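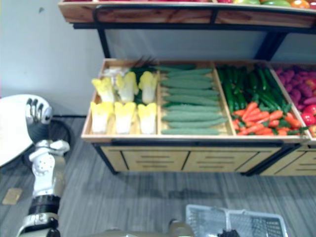
The Small Grocery Comes Back to Mumesley

For nine years the people of Mumesley drove to buy an onion. The last food store on Main Street closed when its owner retired, and the nearest supermarket was 14 miles off, on the far side of the river. There was a gas station that sold milk and bread. In summer there was a farm stand on Saturday. The rest of the time you made a list and hoped you had not left anything off it.

Naomi Nyamweya grew up three streets from the old store and worked in it as a teenager. She came back to town to look after her father and found herself making the drive twice a week, once for him and once for herself. By the second winter she had started asking the landlord about the empty building.

"I wasn't thinking about a business," she says. "I was thinking about gas money."

The store she opened is called Muriithi, after her mother's family. It has 3000 square feet of floor, a quarter of which is storage. A modern supermarket can be more than ten times that size, and most of what Nyamweya has learned comes down to what to do about the difference.

The first problem was supply. The big wholesalers set minimum orders that a store this size cannot meet without throwing food away. One turned her down by email inside an hour. She ended up with Ganadix, a regional distributor that mostly serves school kitchens and nursing homes and had a truck passing through town anyway. The truck stops at 5:30 in the morning. If she is not there to unlock the back door, it keeps going.

The second problem was produce. Shoppers judge a grocery by its fruit and vegetables, and fruit and vegetables are where a small store loses the most money. A can of beans will wait a year for a buyer. Lettuce gets a few days.

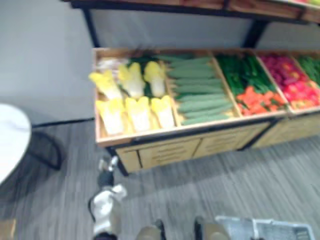

In her first month Nyamweya ordered the way the old owner had, by the case and a little of everything. She threw out close to a third of it. Since then she has cut the list down hard. Onions, potatoes, carrots, and cabbage are always in the store. Tomatoes and peppers are there most of the year. Berries come in only when a grower in the county has them, and asparagus comes in for three weeks in spring and then people stop asking.

She also stopped keeping the bins full. Trade advice says a full bin sells better than a half-empty one, and she believes it, but a full bin also leaves the bottom layer to bruise. She puts out less and fills in twice a day.

Mercy Mutiso advises independent grocers in four counties and has watched several of them open and close. She says the ones that fail tend to do so in the second year, after the opening crowd has gone back to its old habits and the first big repair bill comes in. Coolers are the usual trouble. A used compressor can cost more than a month's profit.

"People will tell you they want a local store," Mutiso says. "Then you look at where they do the big shop. A small store has to live on the other trips."

That has shaped the layout at Muriithi. Milk, eggs, and bread are near the door instead of at the back. The aisles are short. There is a shelf of things for one evening's dinner, changed every few days, with pasta or rice on it and something to go over the top. 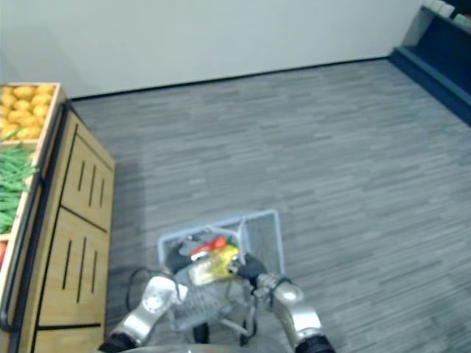
A small wire cart with a basket on top and a rack underneath.

Prices are the part customers bring up most. Nyamweya cannot match the supermarket on cereal or paper towels and has quit trying. She carries one brand of each and marks it up as little as she can. On vegetables she is often within a few cents, and on local eggs she is cheaper.

The stock is tracked with a program called Proko, which costs her $449 a year. It tells her what sold and when. She still keeps a paper notebook by the register for the things people ask for and she does not have. Corn tortillas got onto the shelves that way, and so did canning lids, birdseed, and a brand of pickled beets that one man buys four jars at a time.

The town has 800 households. By Mutiso's math, a store this size can break even if half of them spend a modest amount there each week. Muriithi had its first month in the black in February, which is normally a slow one for groceries. The road over the river was iced up for much of it.

Nyamweya has two part-time employees and would like a third, so that she can take a morning off. She is also pricing a second cooler. Her father, who is 81, walks over most afternoons for a newspaper and whatever is on the dinner shelf. He pays full price.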